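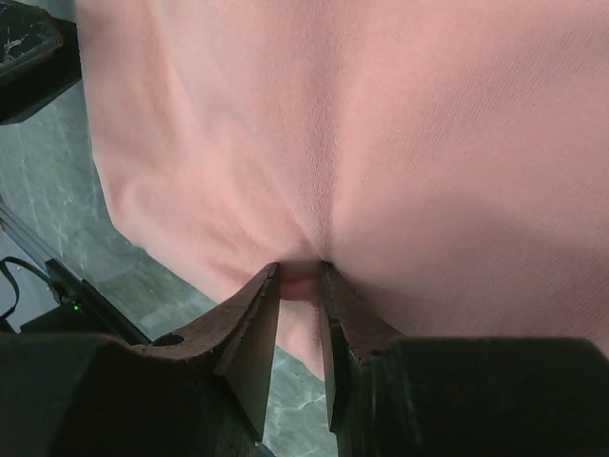 Fine for towels, but who owns only towels? Nicanor Tlapale asks under our April preview of the Lovby, Semgate's two-arm folding kit. Fair. So we gave it shirts, pink ones.

Setup: slow. Two arms, one table, 26 bolts, a manual with teh pages out of order. 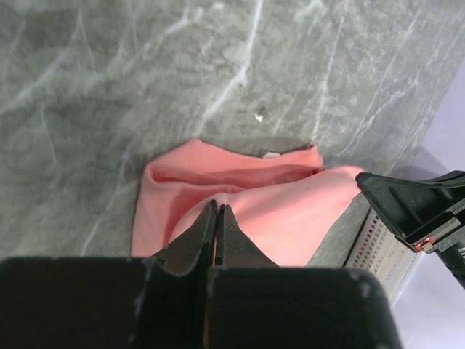
Pink shirt, the Lovby's grippers close in.

Price is $843, basket extra. Steep.

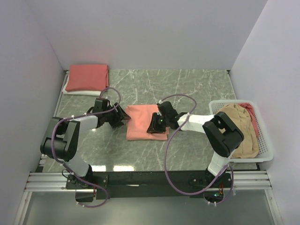
2 min read

Squares it handles. Sleeves, hm. Roughly 7 minutes a shirt on our clock, and the app nags.
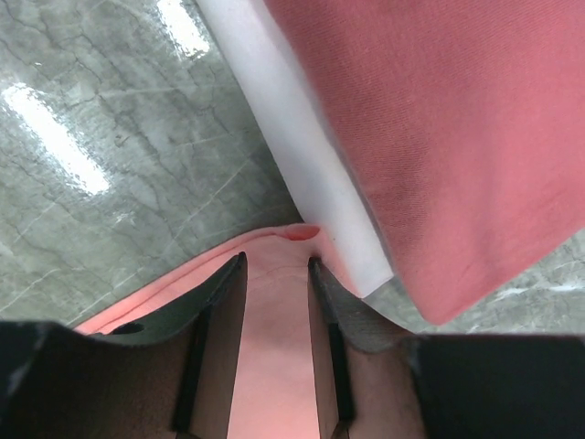
Collars took longer stil. I'd rent one before buying.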